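Robot Learning Lab, Session 6: Gathering Demonstrations by Hand
Instructor: Raluca Neagu. Lab lead: Gregor Guthrie.

Last session we trained a small policy on the Flesov starter set, and most of you saw it reach for the object beautifully and then close on thin air. I love that failure, and today we go after the cause of it. Bring your lab notebook and wear sleeves that stay put!

1. What counts as an example

For us, an example (also called a demonstration or an episode) is one complete attempt at a task, recorded from start to finish. It has three streams: the video from the camera on the gripper, the position of the gripper over time, and how far the fingers are open. The policy learns to go from the first stream to the other two. It never sees your intentions, only what you did.

Keep this in mind when you hesitate. A pause in the middle of a reach gets recorded as a thing one does in the middle of a reach, and a policy trained on lots of pauses will stop and hover. Plan the motion before you press record, then do it at an easy, even speed.

2. Why hand-held

You can also collect by driving a robot arm from a distance, and Blair MacAulay will show that in Session 8. It is great fun, but slow. With a hand-held gripper you feel the contact through your own fingers, and people get good at it within one afternoon. The Brelholm set, which you will use for the final project, has 1679 episodes, and 1134 of those passed review. Read that second number again. Throwing things out is a normal part of this work.

The price is that your wrist can do things the arm can't. Avoid sharp twists, and don't lean over the table to get a reach no arm mounted at the base position could manage.

3. Varying the right things

Change between episodes:
- where the object starts, and which way it faces
- the object itself, within the same family
- the height and angle you come in from

Leave alone:
- the camera mount
- the finger tips
- the definition of "done" (write it on the board before you start)

Catherine Baird's rule is to move the object before every single episode, even when it feels silly. After twenty in a row your hands will want to put it back in the same spot.

4. Soft packaging

Pouches are my favorite class of object, and the hardest in this unit. The plastic is shiny, so reflections slide across it as you move. The shape changes when you squeeze.

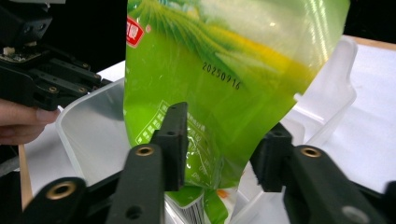

6 min read

With a pouch held upright between the two finger tips like this, much of the camera's view is green plastic, and the frosted container is partly hidden behind it. For a place task that matters a lot! Get a clear look at the container on the way in, before the pouch covers it, and keep that part of the motion in the episode.

Watch the grip, too. Squeeze just enough to hold. If the pouch slips and you recover smoothly, keep the episode and tag it "recovery". If you drop it, stop recording and tag it "fail". Don't delete it.

5. For next time

Each pair collects 400 episodes before Session 7, split evenly between partners. Upload to the Broteck folder and fill in the log as you go. Lorna Imrie will review a sample from every pair and send notes.

Reading: chapter 4 of the course pack, up to the part on action chunks. Skip the proof for now.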